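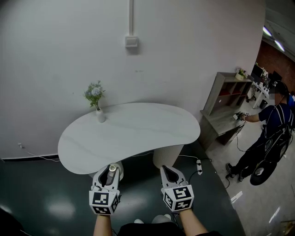 Why would you want a machine to wipe the table when it takes a person ten seconds? A reader, Gromby, sent me that after my last column on household robots, and it's a fair place to start. Ten seconds is right for one table. The trouble is that nobody has one table. They have a table, a counter, a sink, a stove, and a basket of clothes at the bottom of the stairs, and it all comes back the next morning.

So I'm not going to argue that the chores aren't worth handing over. My argument is that the machines can't take them yet, and that the people selling them should say so.

I spent part of February reading what companies claim about their home robots. Stomudine is one of the louder ones. Its brochure shows a tidy living room and says its machine is "ready for the everyday." Farther in, there is a table of test results. Out of 3,000 attempts at small household jobs, such as setting down a cup or moving a vase and putting it back, the machine finished 2,267 without help. The brochure prints this as good news, and as engineering it probably is. A few years ago I would not have believed it.

Now think about it as the owner. The other 733 attempts needed a person. If I have to stay in the room in case the vase tips over, I haven't been freed from anything. I could have moved the vase myself and gone outside.

Speed is the other problem. The same table gives 116 seconds for clearing and wiping a small side table. I timed myself on mine and I was done in 45, and I was not hurrying. Slow would be fine if the thing worked alone while I was at the store. Slow and supervised is the worst of both.
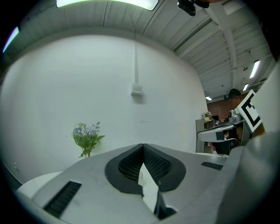 Shops and factories are a better fit, and I think that's where the honest progress is. A packing bench is the same height every day. The boxes come in known sizes. Dalen, a parts supplier near where I live, has an arm that moves trays from one rack to another, and it has done that job for two years. It does nothing else. If you turned a tray around, it would stop and wait for someone to turn it back. The people on the floor like it well enough, mostly for the reason that the trays are heavy and moving them is dull.

That arm works on account of everything around it having been arranged to suit it. A home can't be arranged that way. Cords run across the floor, flowers lean out of the vase, and someone leaves a glass where there wasn't one an hour ago. A child of six handles all this without thinking. Picking up an object with a soft stem and a hard base, without knocking it or crushing it, is still a serious research problem.

I do think it will be solved, bit by bit. The method most groups have settled on is to have people do the chores by hand, many times over, and let the machine learn from the recordings. It's slow work and it sounds boring, and I trust it more than I trust the brochures. My doubt is about the dates people attach to it.

Gromby's second point was that a dishwasher is already a robot, and a good one. I agree. It does one job, behind a closed door, and I can leave the house while it runs. When a machine can do that with the rest of the kitchen I'll buy it. For now I'd ask Stomudine to move its results table to the front page of the brochure.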